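Drisent Walks: travel notes and day logs

Last updated: September
Reading time: 3 min

What it is

Drisent Walks is a small collection of day logs written by travellers who visited the town of Drisent and the coast near it on foot, by bus and by ferry. It has some 3000 entries. Each entry is one stage of a day: a walk from the guesthouse to the harbour, a bus ride, a long lunch, a wait for the ferry. I put it together for people who plan slow trips and want to know how long things take when you are not in a hurry.

The entries came first from my own notebooks, and later from Mulugeta Lemma, who has walked the coast path in both directions and writes much better notes than I do. Other travellers sent us theirs after that. All of them agreed that the text can be shared.

Files

stages.csv has one row for each stage.
places.csv has the names of stops, with the different spellings we met on signs and tickets.
notes.txt has the free text, in the order of the stages. 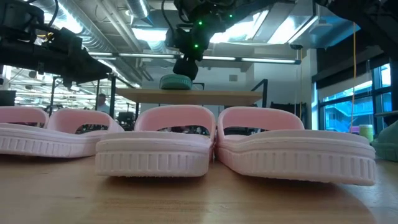

The two tables are joined by the column place_id. If a place has no id, it was mentioned in a note and we could not find it on any map. Please do not fill in these by guessing. There is a beach bar which three travellers describe in three different bays, and I prefer to leave it like this.

Columns in stages.csv

stage_id: number of the stage, never used again after a row is deleted
start_place, end_place: see places.csv
mode: walk, bus, ferry, lift from a stranger, other
minutes: time from leaving to arriving, with stops included
steps: from the traveller's phone or watch, empty if not known
weather: the traveller's own words
tired: a number the traveller gave in the evening, where a higher number means more tired

How the times were written

Most travellers wrote the time when they sat down, so a stage often ends some minutes later than it should. On the Hudec buses the ticket shows the time of leaving and we used this when we had it. For the ferry from Zunder we used the time when the boat left the pier. Passengers are asked to be there 20 minutes before, and this waiting is a separate stage.

Known problems

Steps are not comparable between travellers. One person carried the phone in a rucksack and another in the hand, and on the same walk the results are far apart. Use minutes if you can.

The weather column is full of complaints in the hot months and almost empty in the cold ones.

The Birnetti guesthouse moved to the other side of the square. Older rows still have the old position, and I corrected only the rows where the note says clearly which door it was.
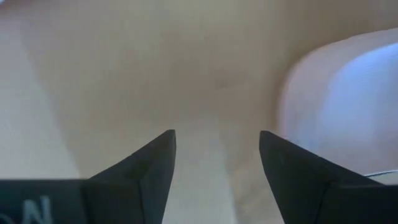

The coast path is the weakest part of the data. Mulugeta's logs begin in Drisent and go north, and mine begin at Zunder and come south, but neither of us logged the section around the headland properly. In the table this is stage 23, which has a start place and an end place but no minutes. If you walk it, please send us your time, even a bad one.

What you should not use it for

Do not use it as a timetable. Buses change in the low season and the ferry does not go in strong wind. Also, it says nothing about prices. We collected them for a while, but everybody had paid in a different way and I removed the column.

Corrections

Write to Fidelina Flores with the stage_id and the new text. I read the messages in the evening, normally after 8 pm, and I answer all of them, but slowly when I am travelling. If you send new logs, keep your own wording in the notes. I correct only the names of places.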